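Fasil Workneh repairs play kitchens. He has done it for long enough that the intake log at Skustico, the toy lending service in Ustatbridge where he works three mornings a week, has reached job number 1047. Each number is one piece of furniture or one bag of loose parts, logged with its condition on arrival and again on return to the shelf.

We spoke at his bench on a Tuesday. He had a hinge pin in one hand for most of the conversation.

"The cabinet goes first and the pots go last," he said. "People clean the pots because the pots are what they see. The cabinet is where the wear is."

By wear he means the edges. A play kitchen is leaned on, climbed on and dragged, and the paint on the front of an opening takes most of it. Workneh checks each edge by running a cotton cloth along it. If the cloth snags, the spot is sanded by hand with fine paper and sealed. He does not use a power sander on painted toys. "It takes the corner down before you notice, and then the door sits wrong."

Knobs are second. Each one is turned, pulled and pushed sideways. A knob that moves sideways is taken off and refitted, whatever it was like when it went out. He keeps a drawer of spare pegs, sorted by diameter and by nothing else. Color does not come into it.

"I had a family return a unit with a note that said one knob did not match," he said. "It had not matched for years. I wrote 'noted' on the card."

The borrowing period is 15 days, set by Skustico before he arrived. He would prefer longer. Most damage, by his account, happens in the car at either end of the loan, and a longer period would mean fewer trips. The request has been with the office since February.

His views on cookware are firm. Metal pots dent, and a dent is acceptable if the rim stays smooth. Plastic pots do not dent, but the handles can crack where they join the body, and a cracked handle cannot be glued in any way he trusts. "Plastic goes in the bin at the first crack. Metal I will keep for a long time." He tests a plastic handle by pressing it down with a thumb while holding the pot against the bench. A sound one gives slightly and returns.

Both kinds are lent together. He used to separate them, steel with one kitchen and plastic with another, until he found that borrowers mixed them anyway and that the sorting cost him time on return. 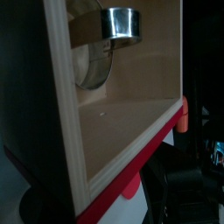

Steel inside the cabinet, and a light blue plastic pot out on the table.

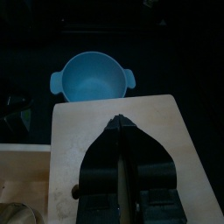 Storage came up next, and it was the subject he had the most to say about. The older practice was to send every pot out in a cloth bag tied to the kitchen. Workneh stopped it. The bags came back damp often enough that he was washing more cloth than toys. Parts now travel inside the compartment, with a strap around the whole unit.

"It rattles," he said. "I get a comment on the rattle perhaps once a month. I can live with that."

The strap is a Kutska, a plain webbing type with a cam buckle. He tried a ratchet strap from Zaugg for a short time and found that borrowers overtightened it, which bowed the side panels. The cam buckle cannot be pulled as hard. He regards this as its main feature.

Cleaning is done with warm water, a small amount of dish soap and a cloth that has been wrung out well. Wooden parts are wiped along the grain and left standing on edge overnight. He does not lay panels flat to dry, and he was specific on the point: air has to reach both faces, or the panel cups. Scuffs that do not come off with soap are left alone.

"A scuff is not a fault," he said. "I log cracks, splinters, loose parts and missing parts. If I logged scuffs I would do nothing else."

He set the hinge pin down, looked for the matching door, and found it under the intake log. The screws for it were in a cup on the windowsill, one short. He took the last one from the spares drawer, wrote the job number on the card and asked whether I minded if he kept working.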